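Equipment budgeting for robot data collection

Equipment budgeting for robot data collection is the planning and purchase of the tools, spare parts, household objects and storage needed to record examples of manual work for training robots. It is usually done by small laboratories, start-up firms and university groups, and covers a period of one term to one year. The term is also used more loosely for the spreadsheet or written plan in which the costs are set out.

Budgets of this kind differ from those for factory automation. A factory buys a machine for a known task and can work out how long it will take to pay for itself. A collection project buys equipment that will be used on many tasks, in many rooms, by people with different amounts of practice, and the return is a body of recordings whose worth is hard to state in money.

Background

Early projects recorded examples by steering a full robot arm from a distance. The arm, its controller, a sturdy table and a safety area made up most of the cost, and the work could only be done where the arm was fixed. Hand-held grippers changed the pattern of spending. The operator carries the gripper, works its fingers by hand and picks up objects directly, while a camera mounted on the tool records the work. No arm is needed at the collection stage, and one can be bought later or shared between several projects.

The move to hand-held tools lowered the price of a single station but raised the number of stations that a project could reasonably run. It also moved spending towards small items such as finger pads, memory cards, batteries and the objects to be picked up. Planners used to buying one large machine often set too little aside for these.

Main cost headings

Most plans are divided into grippers, cameras, computing and storage, objects, and upkeep. Some add a heading for transport where the work is done in homes.

Grippers are either built in-house or bought as a kit. In-house building is cheaper in parts but takes up staff time, and the first two or three units are seldom alike. Kits cost more and arrive in matching sets, so that recordings from different operators can be pooled without correction. A common compromise is to buy two kits, use them for a trial month, and then decide whether further units should be made locally.

Finger pads are treated as a consumable. Soft pads grip smooth packaging well but wear at the edges and pick up dust and lint from bedding and carpets. It is usual to order pads in pairs and to change both sides together. Bolts and springs are cheap and are generally bought by the box at the start.

Cameras are chosen after the gripper, as the mount decides which models will fit. A wide lens takes in both fingers and a good part of the room, at the cost of darker corners and some bending of straight lines. Spare lenses or lens covers are worth including where the camera sits close to the object.
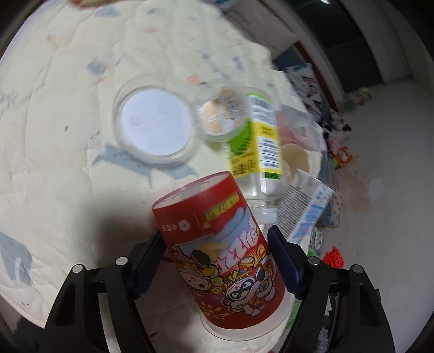 Objects form the heading most often left out of first drafts. A project needs light, heavy, rigid and soft things, and it needs more than one of each, as cartons crush and labels rub off with handling. Many teams buy ordinary groceries and toiletries and keep the empty packaging. Printed tubes, clear bottles, cups and plastic bags are all useful for this. Clear plastic is worth having in quantity, being hard for cameras to pick out against pale cloth. Soft toys and small cloths are also cheap and add shapes that change each time they are put down.

Storage and computing costs grow with the number of hours recorded. Each session has to be copied from the tool, checked and kept in at least two places. Plans that allow for only one copy look cheaper by a wide margin, and are commonly sent back for that reason.

Setting the quantities

Quantities are normally worked out backwards from the number of recordings wanted. The planner sets a target, divides it by the number of usable recordings one station can produce in a day, and so arrives at the number of station days. A station that yields 200 usable recordings a week will reach 5,000 in 25 weeks, and two such stations will do so in a little over 12. Time for charging, cleaning and resetting the objects has to be taken out before the division is made.

Spare tools are added afterwards. One complete spare gripper for every four in use is a common allowance. Where the tools are posted between sites the allowance is raised, as a unit in transit is out of use for several days.

The Wendness plan

A frequently copied layout is the Wendness plan, named after the town where it was first drawn up for a home tidying project. It sets out the purchases in two rounds. The first round pays for 24 sets of household objects, a small number of grippers and enough storage for the trial. The second is released only when the trial recordings have been looked through, and pays for the remaining tools.

The plan holds back 15 per cent of the total for replacements. In the original project this was spent mainly on finger pads and cables. The second round was placed in September, after a summer trial in bedrooms and living rooms, and included more objects than first proposed. Beds had been treated as a minor setting in the first draft. They were given a larger share later, as things laid on a quilt sink and lean in ways that they do not on a table.

Critics of the two-round layout note that prices may rise between orders, and that a supplier may change the design of a part in the meantime. Supporters answer that the trial nearly always alters the list, and that unsuitable tools cost more than a small price rise.

Suppliers and quotations

Prices are usually asked for from at least two suppliers. Codisis sells complete stations, with gripper, camera mount and software under one price. Kramer sells the mechanical parts separately and leaves the camera to the buyer. The two kinds of quotation are difficult to compare line by line - a mount or a charger may be counted in one and missing from the other - and planners often rewrite both under their own headings first.

Minimum orders can affect the choice. Moulded finger pads may be sold only in batches of 500, far beyond the needs of a single group. Some groups share a batch with a neighbouring project or accept a cut pad made from sheet material.

Service terms should be read before the order is placed. Hand-held tools are dropped more often than fixed ones, and damage from a fall may not be covered. Delivery times for camera mounts tend to be longer than for the grippers themselves.

Hidden and recurring costs

Rooms used for collection need to be put back in order between sessions, and this takes paid time. Work in private homes adds travel, insurance and the replacement of anything broken. Packaging that has held food has to be washed and dried before storage, and stackable boxes with lids are needed to keep the sets together.

Labelling of the recordings may cost more than the tools. Where it is done outside the group it is normally charged by the hour of footage, so long recordings with little handling in them are expensive for what they give. Short sessions with a clear start and finish keep this cost down.

At the end of a project the grippers have some resale value if the camera mount is of a standard type. Objects have almost none, and are generally passed on to the next project or recycled.

See also

Hand-held gripper
Finger pad
Camera mount
Cost of ownership
Pilot purchase

Recently updated articles

Bonus (supplier discount scheme)
Codisis
Kramer gripper parts
Leasing of robot arms
Storage planning for video
Wendness plan

Last edited 15 Apr 2024
Shares: 36
Comments: 4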